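Cena table, owner's guide
Section 5: Caring for the top

Read this section before the table goes into daily use. Most of the damage we see at the Garnville workshop was done by somebody trying to look after the wood, often with a product that promised to nourish it. Wood is not hungry. It needs to be kept clean and fairly dry, and beyond that most of what is sold for it can stay on the shelf.

5.1 First cleaning

1. Clear the top completely, including felt pads and place mats.
2. Wipe off any packing dust with a dry cotton cloth. Work along the grain from one end to the other.
3. Wring out a second cloth in plain lukewarm water until it no longer drips, and wipe once more in the same direction.
4. Dry the top right away with a clean towel.
5. Leave it uncovered overnight.

Note: Furniture sprays are not required at any point. If you already own one, read the label for silicone. It leaves a film that makes later repairs to the finish a misery.

5.2 Knots, specks and streaks

Look the top over in daylight before you decide something is wrong with it. A knot is the base of a branch, and the grain has to bend to get past it. It will be darker than the wood next to it, usually brown, and it will stay that way. Small dark specks and long orange streaks are also common in pale wood. None of these count as faults under the warranty (Section 9).

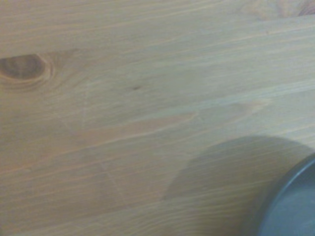
Umut Yazıcı wrote to us that he had gone over a brown mark on his table with lemon juice, then baking soda, then both together, and had ended up with the same mark inside a dull patch. He asked whether a third treatment would even it out. It would not. We told him to stop, and the patch had to be refinished.

To find out whether a mark is part of the wood or a stain:

1. Run a fingertip across it. A spill that has dried on top can often be felt as an edge.
2. Wipe it with a damp cloth, then dry it.
3. Look at the lines next to it. If they curve around the mark, you are almost certainly looking at a knot.
4. If you still can't tell, leave it alone for a week. Very few marks get worse from being left alone — plenty get worse from being scrubbed.

Caution: Do not use bleach, lemon juice, vinegar, toothpaste or mayonnaise on the top. We have been sent recommendations for all of them.

5.3 Heat and water

1. Put a trivet under anything that comes off the stove or out of the oven. A folded dish towel is not a trivet.
2. Wipe up spills when they happen, oil and red wine first.
3. Lift plant pots once a week and feel underneath. Saucers sold as waterproof sometimes sweat.

5.4 Oiling

The top leaves us with one coat of Cadik matte oil. Guides that tell you to oil every month are mostly written by people who sell oil. Once a year is enough for a dining table, and May is a good time if you can leave the windows open.

1. Clean the top as in 5.1 and let it dry overnight.
2. Put a small amount of oil on a lint-free cloth and spread it thinly along the grain.
3. Wait 3 minutes, then wipe off everything that has not soaked in.
4. Keep the top clear for 24 hours.

Caution: Oily rags can catch fire on their own. Lay them flat outdoors to dry before throwing them away.

Replacement oil is part no. 283. The Gezer cloth set, part no. 988, is optional, and an old T-shirt does the job as well.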